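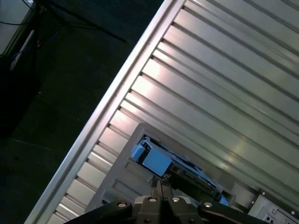 sverre_v
Blue means you can pull it with the power on, doesn't it? I always went by that. Ribbed metal case, blue bits in the bay, go ahead and pull.

Tarier
Depends on who made the box! On some of mine the color code is real and on others blue is just what they had lying around. I look for the label inside the lid and go by that.

ylvaberge
I started this so let me add a bit. I've got 2 of these big silver cases to clean out and put back together before they go on the shelf in the back hall, and I am having way too much fun with it. The ribs are gorgeous once you get the dust out (soft paintbrush, go along the groove, never across) and the light just runs down them. What I want to know is how people treat the bays. Do you take the blue parts out first or brush with everything in place?

Gristamik
Out first, every time. Dust ends up in the connector openings otherwise and then you're in there with a toothpick feeling silly.

sverre_v
Disagree. Every time you unplug something you wear the contacts a little. I leave it all seated, power off, and brush away from the connector. Did 14 cases like that in December and they all came back up.

Gristamik
14 is a good run, but I've seen the other kind of luck. A short strip of paper tape over the openings costs you a minute.

ylvaberge
Oh, tape! I like that a lot. Does it leave glue behind?

Gristamik
Not if you peel it the same day. Leave it a week and you'll be sorry.

Medina
Can I put in a word for canned air? Short bursts, hold the can upright. Love the stuff.

Tarier
Love it too, but outdoors please. I did one in the kitchen once and we were wiping gray fluff off the toaster for days.

ylvaberge
OK, first case done! Went with tape plus brush and left the blue parts in (sorry Gristamik, half a win for you). The rail along the edge cleaned up so nicely with a damp cloth that I went back and did it again for fun. Starting the second one after dinner.

sverre_v
Told you. Post how the second one goes, and check that label.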